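Week 4 handout: Racking and drying glazed ware
Parkska evening course, Home Ceramics Care

I promised I'd type up my notes, so here they are, rambling and all. Last time we got through washing, and I ran out of time before the part I like best (drying!). Most chips I see in people's cupboards come from the rack and the stack, so go slow.

Handling first. Take the plate by the rim and tip it a little before you carry it anywhere, so the water runs to one side. A glossy glaze lets go of water fast, and a shallow plate like the blue one hardly holds any.
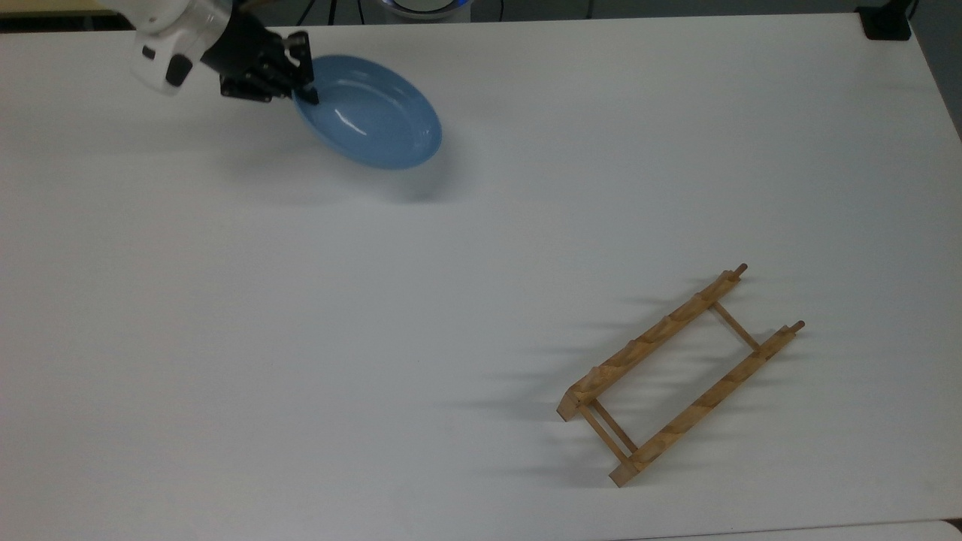

Marietjie Moodley wondered whether the tipping matters if you're going to towel the plate anyway. It does, a bit, because water likes to sit in the foot ring on the underside, and that's where you get those gray marks on unglazed clay. Towel the foot too, please.

Now the rack. I love a wooden peg rack, but look at yours before you load it. Wiggle the pegs, and if one turns, glue it. Then lower the plate straight down into its slot until it meets the rails, and don't let go before you feel it touch. Start in the middle and work outward if your plates are heavy. 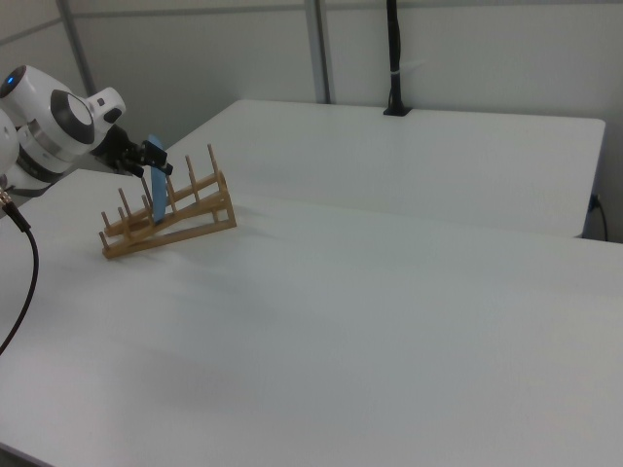 Looking after the wood

Wipe the rack when you unload it and stand it somewhere airy. Oil it in April or whenever it starts to look thirsty. For next week, bring one plate you've chipped and a guess at how it happened.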